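Zwischenbericht an die Förderstelle
Projekt: Lesska – Sammlung und Herausgabe der handschriftlichen Kochbücher
Berichtszeitraum bis September
Verfasser: Ludger Hamann

1. Stand der Dinge

Im Antrag stand, wir würden im ersten Halbjahr den gesamten Bestand sichten. Das Wort »gesamt« stammt von mir, und ich nehme es hiermit zurück. Gesichtet sind 23 Hefte mit zusammen 1.870 Rezepten, von denen ein beträchtlicher Teil Rezepte für Pflaumenmus sind. Die Gegend um Lesska hat offenbar über Generationen kaum etwas anderes eingekocht, und jede Familie hielt das eigene Verfahren für geheim. Es ist immer dasselbe Verfahren.

Oldřich Šimek hat die Transkription der tschechischsprachigen Hefte übernommen und liegt vor dem Zeitplan, was in diesem Projekt sonst auf niemanden zutrifft. Seine Liste der Maßeinheiten liegt als Anlage bei. Für »ein Topf, wie ihn die Tante hatte« bitten wir weiterhin um Geduld.

2. Leihgaben

Elf Hefte kamen als Leihgabe aus Privatbesitz. Fünf davon sind bereits zurückgegeben, eines davon an die falsche Schwester. Die Angelegenheit ist geklärt, der Ton zwischen den Haushalten noch nicht. Für die übrigen Leihgaben haben wir ein Übergabeformular eingeführt, auf dem auch der Vorname einzutragen ist.

3. Arbeitsplatz und Material

Der Raum in der alten Molkerei Brastarano ist bezogen. Die Heizung kennt zwei Stellungen, von denen wir bisher eine gefunden haben. Tische und Ablagen sind vorhanden, neue Regale wurden nicht angeschafft. Bei den Schreibwaren blieben wir unter dem Ansatz; die Differenz haben wir in säurefreie Mappen gesteckt, die leider genau so teuer sind, wie man sagt.
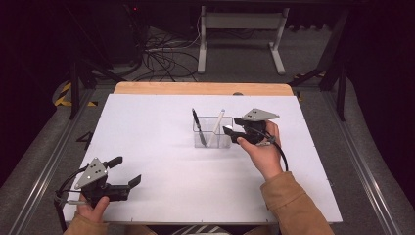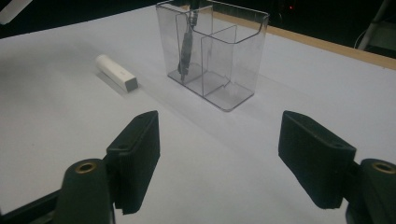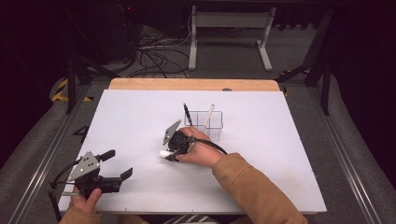 Weiße Arbeitsfläche.

4. Abweichungen vom Plan

Die Druckerei Skollcombe hat ihr Angebot für den Probeband zweimal korrigiert, beide Male nach oben. Wir haben daraufhin den Leineneinband gestrichen und das Lesebändchen behalten, um das im Team härter gerungen wurde als um das Register. Das Register kommt ebenfalls, aber später.

Die Datenbank Khondokar läuft. Sie sortiert Umlaute ans Ende des Alphabets, weshalb Äpfel derzeit hinter Zwiebeln stehen. Eine Korrektur ist zugesagt, ein Termin nicht.

5. Öffentlichkeit

Die Lesung am So, 4. Juni war gut besucht und dauerte länger als geplant, weil zwei Gäste über die Zugabe von Nelken in Streit gerieten. Wir haben beide Positionen protokolliert und nehmen sie in den Kommentar auf. Ein Radiobeitrag war angekündigt und entfiel zugunsten einer Verkehrsmeldung.

6. Nächste Schritte

Bis zum nächsten Bericht sollen die restlichen Leihgaben transkribiert sein und der Probeband in Satz gehen. Die zweite Rate bitten wir wie vereinbart nach Prüfung dieses Berichts anzuweisen. Belege in Kopie anbei, auch der mit dem Musfleck.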